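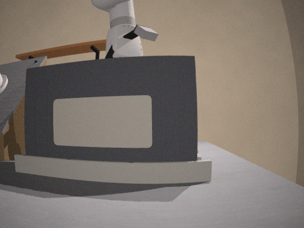
Tang, cell safety lead, Zestthorpe
1 Jun 2023

The simulation bench now has rules. They run to 8 pages, down from the 90 in the first draft, and anyone who read that one has our sympathy and may claim the time back as training.

The short version. A run in the simulator counts toward sign-off only if it was logged under the same limits we would set on the real arm. Same speed cap, same grip force, same keep-out zone over the shelf. Plenty of us have been in the habit of opening the limits up a bit when the arm is made of pixels, on the grounds that a rendered benchtop sends no invoice. The Kolturard audit last November noticed. They were very polite about it, over several paragraphs.

So, from this month:

Every task needs 3 camera views on record, and one of them has to be from the wrist. If the wrist view can't show both fingertips at the moment of grip, move the camera and start over.

Large boxes standing near the base of the arm get entered in the layout sheet as obstacles. "It was there when I opened the file" is no longer accepted in the comments field, where it currently leads all other entries.

A task goes to hardware after 100 logged runs with the limits unchanged. Change a limit at run 99 and you are back at run one. We tried to find a kinder way to word this and gave up.

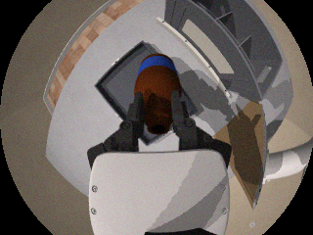

Wrist view, both fingertips on the object. Palulmont task set, simulator.

The Palulmont tasks go through the new process first, mostly the cylinder grasps. Old runs stay in the archive but can't be cited, however good they looked in the slide deck.

Requests for exemptions go on the usual form. It has been shortened too, mainly by taking out the box for reasons.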